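4.2 Task layout and collection procedure

Last updated: May

Task is table clearing, tray variant. Chosen by the class after the drawer task proved too slow to reset. One place setting per episode: plate, knife, fork, placemat, and a tray beside it. Goal state is cutlery on the tray first, plate last. The order matters for the scoring (Section 4.4) but was not enforced during collection, operators were only told what the end state should look like. Two operators work the table at once, one gripper tool each, standing at different sides. Most pairs settled into a split where one person dealt with the plate and the other took the cutlery, and we left this alone.

Section 3 describes the Dimport tool. Both fingers are covered, and the covering wears. Chung replaced it whenever a tear reached the inner face; creases and small frays were left as is. A comparison of new and worn covering on the plate rim grasp is in Table 3, the difference was small and we do not persue it.

A total of 140 episodes were recorded by students in the Wandville robotics course, in the same room throughout. Of these 73 were kept after review. Main reasons for dropping an episode: tracking lost on one tool for more than a second, an operator using a bare hand to fix the placemat, fork dropped off the table. Episodes where the knife slipped but was picked up again were kept on purpose. Lambrakis and Živković reviewed everything separately and then compared; they disagreed on 9 episodes, and these were settled by Cronin, who had not operated.

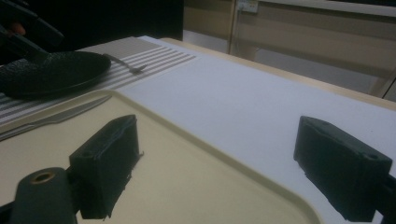
Figure 3. Tray variant, view from one of the two gripper tools. Knife on the tray; plate and fork on the placemat; second gripper at the plate.

Thin flat objects were the hard part, as expected. A knife lying flat on a hard surface gives the fingers almost nothing to close on. Operators found two ways around it. Some pressed one fingertip on the handle end and tipped the blade up, others slid the knife to the table edge and took it from there. The second is more reliable but much longer, and the policy trained on mixed data tends to start one and switch to the other half way through. We saw this in the Trunitz baseline too. Splitting the data by strategy helps (Section 5.1) but leaves very few episodes on the slide side.

Plate grasps were easier, the rim gives a clear target. Problem there is the two tools getting in each others way. When both reach over the placemat the wrist view of one is partly blocked by the other, and the policy has no input telling it where the second tool is going. Bravo suggested sharing the pose of both tools as input. Done for the final runs only.

Lighting was room lighting, not controlled. A dark plate under it is a weak spot for the depth estimate and we fell back on color alone for the rim. The Tsolakis filter was tried and dropped, it smoothed the rim away along with the noise.

Resets were by hand. Placemat position was marked on the table during the first session but the marks were cleaned off overnight, so later sessions vary by a few centimeters. We did not correct for this. It probably helped, see the shifted-placemat test in 5.3.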